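4. Primera hamburguesa con el kit Fondach

¡Llega lo bueno! Con el brazo ya calibrado (capítulo 3), toca montar.

1. Coloca la bandeja metálica en el centro y los recipientes alrededor.
2. Abre el perfil «Wisley» y baja la velocidad al 60 %.
3. Pulsa Inicio y disfruta: el agarre del tomate es una delicia.

NOTA: deja holgura en el cable de la pinza.

PRECAUCIÓN: no metas las manos en la zona de trabajo hasta que el brazo se detenga.
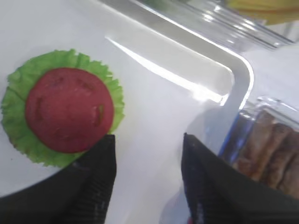
El tomate, visto desde la muñeca y desde fuera:

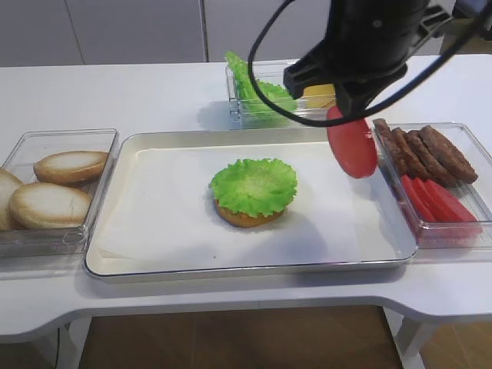
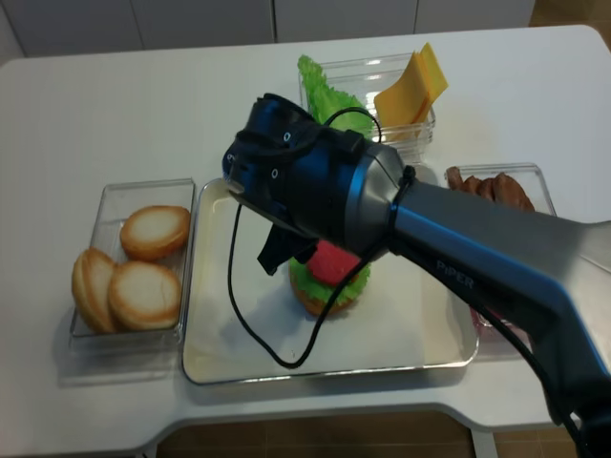 Última modificación: 16 de agosto de 2022, Mechthild Hämmerli

Si la rodaja cae ladeada, repite el paso 2 y prueba otra vez.

3 comentarios · 2 compartidos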